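21. Oktober 2018

Wieder bis nach elf in der Zindine gewesen, wieder mit dem Gefühl heimgefahren, dass wir eine Maschine bauen, die sehr langsam das tut, was ich beim Abwasch nebenher mache. Ich schreibe es trotzdem auf, im Mai habe ich die Notizen schleifen lassen und weiß heute nicht mehr, warum die linke Fußplatte anders verschraubt ist als die rechte.

Angefangen haben wir mit der Tischhöhe. Die Platte liegt jetzt auf 735 mm, vorher war sie etwas niedriger, und die ganze Woche hieß es, der Höhenfehler komme von der Software. Kam er nicht. Ein Fuß stand auf einer Kabelbrücke. Ich hatte das schon vor Tagen vermutet und mich abwimmeln lassen, was mich mehr ärgert als der Fuß. Danach alle Bezugspunkte neu angefahren, vier Ecken, jede zweimal, und die Werte von Hand in die Liste eingetragen, dem automatischen Speichern traue ich seit dem letzten Absturz nicht mehr.

Dann der Teller. Ustilus soll am Ende einen Tisch abräumen können, so steht es im Aushang an der Werkstatttür, und seit Wochen sind wir beim Teller. Der Becher kommt später, das Besteck kommt vermutlich nie. Der Gedanke ist, den Teller am Rand zu fassen, leicht anzukippen und dann hochkant in den Abtropfständer zu stellen. Auf dem Papier sind das drei Bewegungen. In der Ablaufdatei sind es mittlerweile 608 Zeilen, und ich behaupte, dass die Hälfte davon Angst ist: Abfragen, Pausen, Rückzugspunkte, noch eine Abfrage.
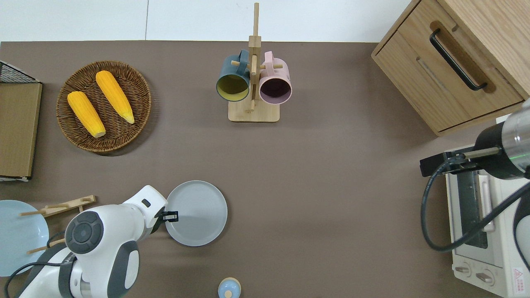

Der Greifer am Rand des grauen Tellers, hinten die beiden Becher am Ständer.

Was mich am Randgriff stört, ist die Reibung. Zwei Finger an einer glatten Kante, und der Rest des Tellers hängt als Hebel daran. Die Fraktion, die bei uns immer optimistisch ist, will weichere Beläge, und bei Ukdale gibt es einen Satz für 58 Euro. Mag sein, dass der hilft. Ich habe nur gefragt, was passiert, wenn der Teller einmal fettig ist, und bekam zur Antwort, wir würden ja keine fettigen Teller nehmen. Ein Abräumroboter für saubere Teller also. Das habe ich mir so auf den Rand der Liste geschrieben, damit ich es beim nächsten Vorführtermin vorlesen kann.

Um fair zu sein: Die Kraftbegrenzung ist besser geworden. Ich habe die Hand flach zwischen Finger und Platte gehalten (ja, ich weiß, was im Merkblatt steht, ich habe es selbst abgetippt) und der Arm blieb stehen, bevor es unangenehm wurde. Das ist mir mehr wert als die schönere Bahn, über die sich alle freuen. Mit der schönen Bahn kann man Besuch beeindrucken. Mit der Begrenzung kann man am nächsten Tag noch schreiben.

Die Gruppe aus dem Park, also die andere offene Werkstatt, hat ihre Abräumerei angeblich schon im Griff. Sie haben uns einen Film geschickt, anderthalb Minuten, mit vier Schnitten. Ich habe mir die Schnitte angesehen, und zwischen dem zweiten und dem dritten liegt der Löffel plötzlich andersherum. Das habe ich in der Pause gesagt und galt dann für den Rest des Abends als der Mensch, der Löffel zählt. Soll mir recht sein. Wir haben uns immerhin darauf geeinigt, dass unser eigener Film ohne Schnitt sein wird, auch wenn dann etwas herunterfällt. Mal sehen, wie lange die Einigung hält.

Später noch die Sache mit den Kabeln, mein Lieblingsthema, ich weiß, und das der anderen eben nicht.
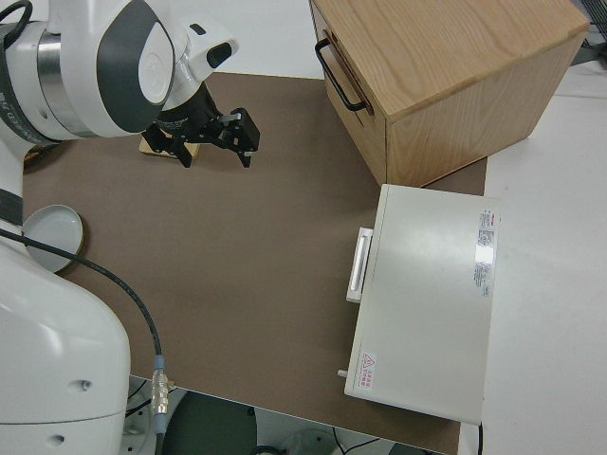 Meine Rechnung für eine ordentliche Kabelführung liegt seit dem Sommer auf dem Tisch: 288 Euro für Schleppkette, Halter und Zugentlastung an beiden Armen. Abgelehnt, zu teuer, es gehe ja auch so. Wie es auch so geht, sah man, als wir mit dem kleinen Holzklotz die Greifhöhe kontrolliert haben. Der Arm hing über der braunen Fläche, Finger gespreizt, der Klotz halb verdeckt darunter, und quer davor lag das lange schwarze Kabel im Bogen, mit dem Metallstecker am Ende, der vorne frei über die Tischkante hängt. Ein Ärmel genügt. Ein Hosenbein genügt, wenn jemand auf den Hocker will. Ich habe angekündigt, dass ich das Kabel beim nächsten Mal mit Klettband festmache und es mir egal ist, wer das hässlich findet.

Mit dem Klotz selbst war ich ganz zufrieden. Er hat keine Meinung, er ist immer gleich hoch, und wenn der Greifer ihn verfehlt, liegt es am Greifer. Beim Teller kann man ewig streiten, ob er ein bisschen verrutscht war, ob das Licht schuld war, ob die Kamera den Rand gesehen hat oder den Schatten vom Rand. Ich würde am liebsten zwei Abende nur mit dem Klotz arbeiten und alles andere wegräumen. Vorgeschlagen, überstimmt. Man will etwas sehen, heißt es. Deshalb haben wir auch die Maiskolben im Korb und den kleinen Ofen und den Schrank mit der Schublade auf der Platte. Eine richtige Küche soll es sein, wegen der Störungen, die eine richtige Küche hat. Dagegen lässt sich wenig sagen, nur die Reihenfolge finde ich falsch. Wir bauen die Störungen auf, bevor wir wissen, ob es ohne sie geht.

Gestritten haben wir dann über die Frage, ob beide Arme überhaupt nötig sind. Ich sage nein. Der zweite ist für mich bis heute eine Lösung, die ihr Problem sucht. Die Gegenseite sagt, mit zwei Armen könne man den Teller übergeben, einer hebt, einer stellt ab. Übergeben heißt aber auch, dass zwei Maschinen für einen Moment dasselbe Ding festhalten, und wenn die Uhren nicht zusammenpassen, zieht jede in ihre Richtung. Mit Porzellan will ich das nicht ausprobieren. Mit Pappe gern. Pappteller stehen jetzt auf der Einkaufsliste, hinter dem Klettband, und jemand hat ein Fragezeichen danebengemalt.

Zum Abtropfständer habe ich mich auch noch geäußert. Die Schlitze sind für eine Hand gemacht, die ein wenig wackelt und nachgibt, bis der Teller von allein hineinfindet. Unser Arm wackelt nicht. Er fährt hin, stößt auf das Holz und meldet einen Fehler. Also bringen wir ihm jetzt das Wackeln bei, eine kleine Suchbewegung, seitlich hin und her, ein paar Millimeter. Die Parameter dafür habe ich übernommen, widerwillig, und dann doch bis zum Schluss daran gesessen.

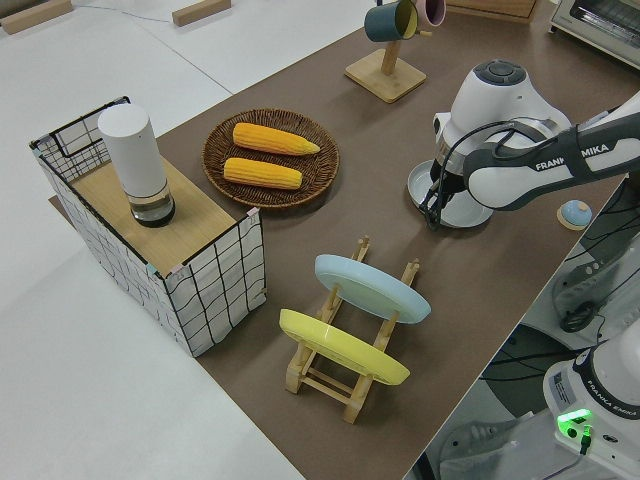
Die Suchbewegung läuft im Moment zu hastig. Ich möchte sie auf die halbe Geschwindigkeit setzen und den Ausschlag von einer Seite zur anderen wachsen lassen, klein anfangen, dann weiter. Gegenargument: dauert zu lange. Ich habe zurückgefragt, gemessen woran. Ein Mensch braucht zwei Sekunden, da kommen wir ohnehin nicht hin, also können wir es auch gleich langsam und heil machen. Darauf kam keine Antwort, nur jemand, der den Staubsauger angestellt hat.

Auf dem Heimweg überlegt, warum ich überhaupt noch mitmache. Vermutlich wegen der Stellen, an denen man etwas Falsches gedacht hat und es am Metall merkt. Das mit der Kabelbrücke war so eine Stelle, und ich war kurz richtig gut gelaunt. An den Abräumroboter glaube ich deswegen nicht. Im Aushang steht immer noch »bis Jahresende«, ich habe mit Bleistift kein Jahr dazugeschrieben, obwohl der Bleistift direkt daneben hing.

Für das nächste Mal: Klettband mitbringen. Schrauben an der linken Fußplatte nachsehen und diesmal notieren, wieso die anders sitzen. Suchbewegung mit halber Geschwindigkeit, erst am Klotz. Bei Ukdale fragen, ob man die Beläge zurückgeben kann. Die Kopie der Bezugspunkte liegt in der blauen Mappe, nicht im Ordner.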